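Review thread on the Lelletti kitchen task pack, the simulated one, after using it through most of September. Posts are numbered so you can reply to the right part.

1/ What you buy: a set of simulated kitchens, a library of objects with physics set up, and a list of scripted tasks with success checks. You bring the policy. A reference controller is included and works well enough to confirm your install.

2/ License is per seat. The base tier caps you at 500 episodes per run. The next tier raises that to 1,000. The cap is enforced at the scheduler, so splitting a job across machines does not get around it.

3/ Install took most of a morning. The asset download stalls if the cache folder is on a network drive. Put it on a local disk and set the path before the first launch – changing it afterward means a full re-download.

4/ Counter tasks first. Grasp, lift, hold, place. The objects are ordinary groceries and tableware, and the furniture stays in as obstacles, stools included. The banana is the one I use for tuning. Curved, tapered, no flat face to close on.

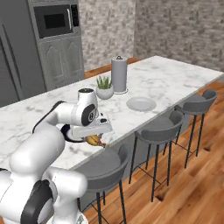 5/ Contact model
Default friction on the produce is too high. With stock values my policy passed nearly everything, and I did not believe it. I lowered friction on the fingertips, left the objects alone, and the pass rate fell to something closer to what I get on hardware.

6/ Success checks are plain Python and readable. "Lifted" means height above the support surface for a set number of steps. It does not test whether the object is rotating in the grip. I added that as a second condition. Three lines of code.

7/ Randomization covers object pose, lighting and surface materials. It does not cover cabinet layout within a single kitchen. If you want the stove on the other side you load a different kitchen, and the Zendness add-on is where most of those are.

8/ Stove tasks are the better half of the pack. Moving a pan with food in it gives you a long lever, a loose load and a row of grates to catch on. The pan and the food are separate bodies, so tilt matters.

9/ The reference controller likes to take the pan near the rim, with the handle left sticking out over the front of the counter. Legal under the task definition. If you need handle grasps, set the grasp region in the task config. The default is "any".

10/ Seed 313 is my regression case for the stove. Same start pose every time, and small changes in wrist angle show up quickly. Export the joint log and compare it with your last build before you look at the score.

11/ Replay viewer: fine. Scrubbing is smooth, camera presets save correctly, contact forces can be overlaid. No way to show two replays side by side, which I would use daily.

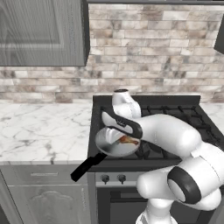
12/ Marin Halilović replied that the food body in the pan tasks is rigid by default, and that switching it to the soft version roughly halved throughput on a single GPU. Worth knowing before you commit to a large run. I have only used the rigid one.

13/ Kidus Abdella asked whether the Hyvönen gripper model loads. It loads. The finger collision meshes come in as convex hulls, so thin edges such as plate rims behave badly. Replace the meshes by hand or stay with the stock gripper.

14/ Support: two tickets filed. The cache path one was answered the same afternoon with a correct fix. The one on friction defaults got a link to the docs page I had quoted in the ticket.

15/ Against Nestovwood, which I used before this: Nestovwood has more objects and weaker tasks. Its checks are compiled, so you cannot see why an episode failed. I would take the smaller library with readable checks.

16/ Who should skip it: anyone working on drawers and doors. Those tasks are listed but the hinge damping is the same on every cabinet, and a policy learns that value fast.

17/ I am renewing on the base tier. 500 episodes covers my nightly run, and the higher tier adds nothing else I need. Configs with the fingertip friction values and the rotation check go up tonight – link in my profile.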